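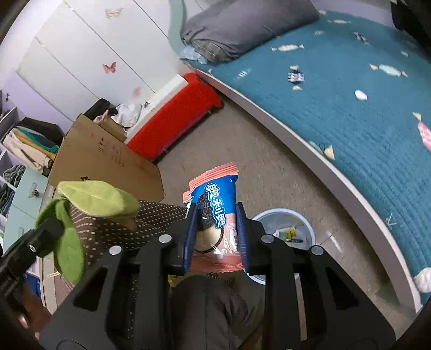
Abb. 4: Handgreifer beim Fassen einer kleinen Snackpackung (Oreo), beide Finger mit blauen Polstern.

4. Greifen üben und Aufnahmen machen

Dieses Kapitel gilt für alle Mitglieder der Robotik-AG, die den Handgreifer zu Hause oder im Kursraum benutzen. Den Zusammenbau haben Sie in Kapitel 3 gemacht. Wenn die Schrauben an den Gelenken noch nicht festgezogen sind, gehen Sie bitte zuerst dorthin zurück.

In unserem Projekt Sindora sammeln wir kurze Aufnahmen von alltäglichen Griffen. Im letzten Schuljahr sind 2.876 Aufnahmen zusammengekommen. Davon konnten wir 369 nicht verwenden, meistens weil der Gegenstand von den Fingern verdeckt war oder weil die Aufnahme zu früh beendet wurde. Mit der folgenden Anleitung soll das weniger oft passieren.

4.1 Was Sie brauchen

Handgreifer mit Kamera, fertig montiert
Speicherkarte, leer
Ladekabel
Übungsgegenstände aus der Liste in 4.2
Aufnahmeheft der Gruppe Brelden oder der Gruppe Carrasco, je nach Ihrer Einteilung
ein weiches, trockenes Tuch

4.2 Geeignete Gegenstände

Für die ersten Übungen nehmen Sie leichte Sachen, die nicht zerbrechen können. Gut geeignet sind verpackte Kekse wie in Abb. 4, Stofftiere, Socken, leere Joghurtbecher und Radiergummis. Der Gegenstand darf höchstens 200 Gramm wiegen. Schwerere Gegenstände rutschen aus den Polstern und belasten die Gelenke zu stark.

ACHTUNG: Keine Messer, keine Scheren, kein Glas und keine Behälter mit heißer Flüssigkeit greifen. Auch Tiere sind keine Übungsgegenstände.

Hinweis: Glänzende Folien sind für die Auswertung schwierig, aber gerade deswegen nützlich. Bitte machen Sie mit mindestens einer Folienverpackung eine vollständige Serie.

4.3 Vorbereitung

1. Laden Sie den Akku der Kamera, bis die Anzeige grün leuchtet.

2. Setzen Sie die Speicherkarte ein. Die Kontakte zeigen dabei nach unten.

3. Reinigen Sie die Polster mit dem Tuch. Benutzen Sie kein Spülmittel und keinen Alkohol, das Material wird davon hart.

4. Öffnen und schließen Sie den Greifer mehrmals ohne Gegenstand. Beide Finger müssen sich gleichmäßig bewegen. Bewegt sich ein Finger später als der andere, lockern Sie die Schraube am oberen Gelenk dieses Fingers um eine Vierteldrehung.

5. Schalten Sie das Deckenlicht ein. Direkte Sonne auf dem Gegenstand sollte man vermeiden.

Hinweis: Das Zimmer muss nicht extra aufgeräumt werden. Verschiedene Hintergründe sind erwünscht. Entfernen Sie nur Dinge, die nicht in einer Aufnahme erscheinen sollen, zum Beispiel Briefe mit Adresse, Ausweise oder Fotos von anderen Personen.

4.4 Eine Aufnahme durchführen

1. Legen Sie den Gegenstand auf eine freie, stabile Fläche. Bett, Stuhl, Tisch und Fußboden sind erlaubt.

2. Nehmen Sie den Greifer in die Hand, mit der Sie auch schreiben. Öffnen Sie die Finger ganz.

3. Starten Sie die Aufnahme und warten Sie, bis das rote Licht blinkt.

4. Führen Sie den Greifer langsam zum Gegenstand. Die Kamera soll den Gegenstand die ganze Zeit sehen.

5. Schließen Sie die Finger, bis der Gegenstand sicher hält. Bei weichen Packungen drücken Sie nur so stark, dass der Inhalt nicht bricht.

6. Heben Sie den Gegenstand eine Handbreit hoch und halten Sie ihn ruhig. Zählen Sie dabei langsam bis vier.

7. Legen Sie den Gegenstand an einer anderen Stelle wieder ab, öffnen Sie die Finger und ziehen Sie den Greifer zurück.

8. Beenden Sie die Aufnahme erst, wenn der Greifer sich nicht mehr bewegt.

ACHTUNG: Halten Sie die freie Hand weg von den Gelenken. Zwischen den Platten kann man sich die Haut einklemmen. Lange Haare bitte zusammenbinden.

Wenn der Gegenstand herunterfällt, brechen Sie nicht ab. Greifen Sie ihn noch einmal und führen Sie die Aufnahme zu Ende. Im Heft schreiben Sie dann ein F in die Spalte "Bemerkung". Solche Aufnahmen werden von uns getrennt ausgewertet und sind kein Fehler von Ihnen.

4.5 Verschiedene Griffe bei flachen Packungen

Bei flachen Packungen üben Sie bitte zwei Arten. Bei der ersten liegen die Finger an den langen Seiten an, bei der zweiten an den beiden Enden. Der zweite Griff ist schwieriger, da die Packung sich biegen kann. Fassen Sie nicht nur den dünnen Rand der Folie an, er reißt leicht ein.

4.6 Übertragung der Daten

1. Schalten Sie die Kamera aus, bevor Sie die Speicherkarte herausnehmen.

2. Kopieren Sie alle Dateien mit dem Programm Cindow auf den Rechner im Kursraum. Ändern Sie die Dateinamen nicht.

3. Vergleichen Sie die Liste im Programm mit Ihrem Heft. Fehlt eine Aufnahme, machen Sie ein Fragezeichen in die Zeile.

4. Löschen Sie die Karte erst, wenn im Programm "Übertragung beendet" steht.

Abgabe ist immer am Montag vor Beginn der AG. Karten, die später kommen, werden erst in der Woche danach eingelesen.

4.7 Störungen

Die Finger schließen nicht ganz: Prüfen Sie, ob ein Polster verrutscht ist, und drücken Sie es wieder gerade auf den Finger.

Das rote Licht blinkt nicht: Die Karte ist voll oder nicht richtig eingesetzt.

Das Bild ist unscharf: Linse mit dem trockenen Tuch abwischen und den Abstand zum Gegenstand etwas vergrößern.

Der Greifer knackt beim Öffnen: Nicht weiter benutzen und zur nächsten AG mitbringen. Ersatzschrauben und Polster gibt es bei Milagros Troncoso.

Weiter mit Kapitel 5: Aufnahmen beschriften.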